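Blond wood, seven tables and a lot of sanding

17th May
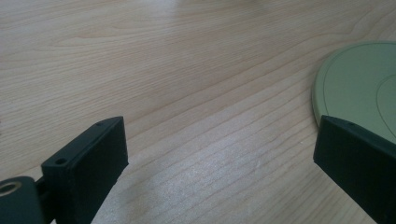
Yanling Su would rather talk about the grain than the money. Pale wood, she says, because dark tops made the old room feel like a basement. "You sit down, you look at those lines. People trace them with a finger while they wait for their soup."

The Clokside lunch room opened in November with 7 tables. She finished the tops herself, in the yard, under a tarp. Took longer than planned.

What went wrong? First coat, mostly. "Too thick. Shiny like a bowling alley. I sanded it all back and cried a bit." The second go was thinner, satin, 2 coats and then she left it alone for 5 days. Bought the boards from Litora, around 600 dollars for the lot, offcuts included.

Rings from cups? She shrugs. Wipes them with a damp cloth, never the green scrubber, and teh worst ones get a light rub with fine paper. Along the grain, always along. "Across it and you see every scratch when the light comes in low."

Next up is the counter, same wood if Litora still has it. She wants it a bit thicker. Then chairs, maybe, the ones now are from three diferent places and two of them wobble.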